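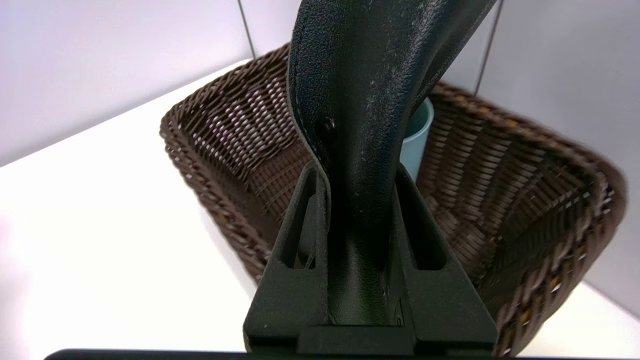

Course staff, Introduction to Comparative Politics
Handout for Unit 3, posted 5 May 2022

Outsider candidates and the parties they build

Last unit covered parties that grew out of unions, churches and farm groups. This one looks at candidates who win office first and have to find a party afterward. The main case is the Zellia movement, which began as a consumer newsletter and ended up running a mid-sized city.

Terms to know before the reading: outsider, newcomer, personal party, ballot line. An outsider runs against the established parties. A newcomer has simply never held office. A candidate can be one without being the other, and many essays lose points by mixing them up.

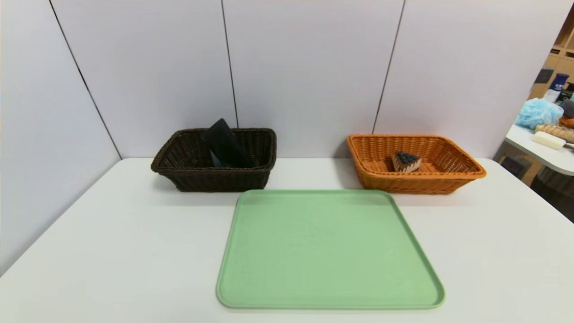

The Zellia list filed for the city council in December with 200 signatures, double the 100 the election office required. Its platform was a single page, mostly on water bills and bus routes. It won the mayor's office in the runoff by 1,308 votes. Turnout was lower than in the first round, and the two older parties had stopped speaking to each other by then.

Winning was the easy part. The new mayor had no majority on the council and very few people to appoint. Department heads from the previous administration stayed on, and for the first budget they wrote most of the text.
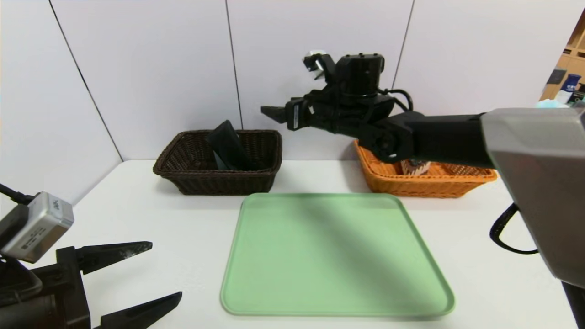 Compare this with the Flerker list in the neighboring district. Flerker had local branches before it had a well-known candidate. It lost its first election and did better in the second, mainly in the wards where the branches met regularly. The reading from the Vídalín lectures calls this "slow entry." You should be able to define the term and say which of the two cases fits it.
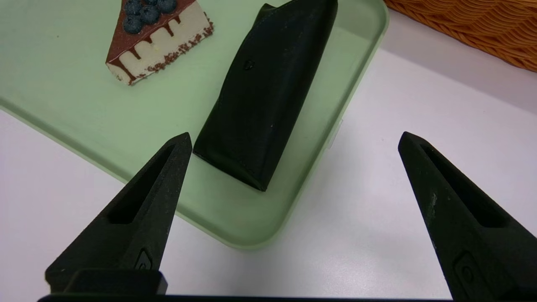

Photo: Zerkusero

One caution on sources. Newspaper coverage of outsider campaigns tends to focus on the candidate's earlier career. Council minutes and budget votes are duller but tell you more about how the person governed. Use at least one such record in your paper.

For discussion section, read the two platforms and mark every promise that a mayor could keep without a council vote. Bring your marked copy.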